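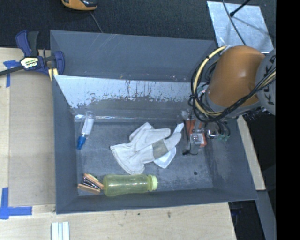
A reply to last night's post asked why I don't just tip the whole bin into the trash and buy a fresh pair of gloves. Fair question! And I have so much to say about it that it's getting its own thread.

First, the bin. I love this bin. Dark gray, tall sloping sides, sits on the wooden table and takes anything you throw at it. The floor is all scuffed and smeary now and the silvery part on the slope has worn off in a ragged line along the bottom. It has earned every mark.

It's my "decide later" bin. Anything that turns up without a home goes in, and once a month I empty it. June 2025 is month 11 of doing this and I have not missed one yet!!

Tonight's load is tiny. An off-white work glove, a little clear tube, a see-through white plastic thing with a pointy end, and a few scraps. That's the dream. In February I could not see the floor of it.

OK, the glove. Work gloves are the single best thing to sort, because everybody has a drawer of singles and most of them have a partner somewhere in the same house. I found 10 matches the first time I laid mine all out on the bed. Ten pairs I thought were gone!

So singles don't get tossed. They go on a line of clothespins inside the closet door, cuff up, and they get until the next empty-out to find their other half. Still single after that? Dusting glove. They're great on blinds – you just pinch each slat and slide.

Little clear tubes: keep, if there's a lid. I use them for needles, picture hooks, those tiny screws that come with door handles. I label the lid AND the side, as a lid on its own will tell you nothing once it's on the wrong tube. Ask me how I learned that.

Odd plastic pieces get one month. If nothing in the house has started rattling or leaning by then, out they go. I kept one for 31 days last winter and on day 31 it was the foot of my Birneo shelf. So happy I waited.

Someone else wanted to know what the bins are called. Mine came secondhand from a market in Trestthorpe with no label at all, so I can't help, sorry! Look for tall sides and a floor you don't mind scratching. Mine gets a wipe with a damp cloth and dish soap and that's the whole routine.

Next up is the button jar. I counted it for a bet: 953. I have a set of Quintela drawers waiting and I'm planning to sort by color first, then size – unless any of you button people want to talk me out of it tonight?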